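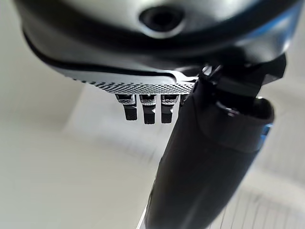

*A silver plate full of tiny holes, up close.*

I gave Milgate another go this month. For anyone who missed the fuss, it's the free demake of Betstead, the farming and smuggling game I played far too much of at university. Everything is squashed down into chunky pixels and four colours, and the forums have decided it's better than the original. I've now put 14 hours into it and I'm not convinced.

The look is lovely, I'll give it that. The harbour at Lirnberg has been redrawn from scratch and I knew where I was at once, even with the lighthouse reduced to a stack of squares. The music is good too, apart from the shop tune, which I had to mute.

My trouble is with the saving. You can only save at an inn, there are 7 inns on the whole map, and the night watch can send you back to the last one with your cargo gone. Fans say this is how old games worked. Some did. Plenty of others had passwords, or were short enough to finish before tea. I lost most of an evening to a guard who walked through a closed gate, and I don't see what's authentic about that.

Then there's the Ghaffari quest. In Betstead it was a slow, odd story about a family selling off their boats one by one, and you could miss half of it if you didn't go back and talk to people. Milgate turns it into fetching 30 barrels. I'm told there's a longer version planned for the next update — I was also told that about the last update.

I know it's free, and I know people made it in their spare time. That's a good reason to be polite about it, which I hope I'm being, but the claim going round is that it beats a game I still own and can still play. I started Betstead again last night to check. The menus are slower than I remembered and the fishing is still dreadful. I was up until 2 all the same, and I've got a boat to repaint before the spring market opens.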